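Sorting, still the slow chore

The question readers send most often is whether a machine can tidy up yet. The short answer from the Plomwood bench is that it can do a portion of the job at a pace no household or packing line would accept. The longer answer depends on what is in the basket.

Our sorting work this quarter used one wire-mesh basket and three boxes with holes in their tops, red, blue and yellow. The task is to take one item at a time from a mixed pile and drop it through the correct hole. A child of four does this without instruction. For a machine it is four separate problems: deciding where one item ends and the next begins, choosing a place to grip, getting the item out without dragging its neighbors along, and releasing it so that it goes through the hole and does not hang on the rim.

Rigid items are the easy end of the range. A baseball has a known shape and does not change when squeezed. Crushed drink cans are harder, as every one is crushed differently and the two-fingered gripper has to find opposing faces that may not exist. Knitted cloth is harder again. It can be gripped nearly anywhere, but it brings along whatever is resting on it. Spiky rubber balls deserve their own category, with tendrils that bend away from the fingers and tangle with each other. 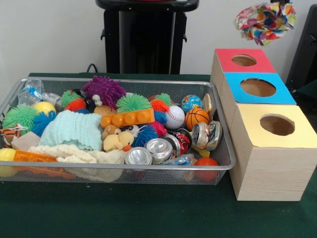 Leonidas Zacharopoulos objects that a mixed pile of this kind flatters nobody and settles nothing. His recycling line at Sedlow never gets plush toys, he writes, and if he could have a machine that did cans alone, all shift, without a person standing next to it, he would sign for it on Thursday.

The objection is fair as far as the shop floor goes. A line that handles one class of item can be engineered around that class, and conventional equipment already does much of it with magnets, air jets and screens. The household case is different. A playroom floor or a kitchen drawer is mixed by nature, and a machine that stops at the first piece of fabric saves its owner very little bending.

The log covers 3,289 pick attempts. Of these, 513 ended with two or more items leaving the basket together, and cloth was involved in most of them. We count a double pick as a failure even when both items belong in the same box. Zulema Pereyra would count those as passes, and the two scoring methods will be reported side by side from the next issue on.

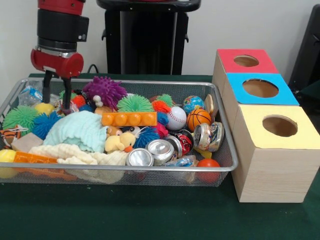

Speed is the other limit. A full cycle takes around 30 seconds from the first look at the pile to release, and a large part of that is spent choosing the grip. Moving the arm faster gains little and causes more drops. The planner from Detside shortens the choice by keeping its second-best grip from the previous cycle, which works until the pile shifts. With cloth near the surface, it shifts on almost every pick.

The Echeverría fingertips are next. They are softer and slightly wider than the present set — an advantage on cans, probably a disadvantage in tight corners. Two sets are on order. The box openings will stay the same size during the comparison so that the release figures remain usable.

Requests for the raw pick log should go to the bench address and state which scoring method is wanted.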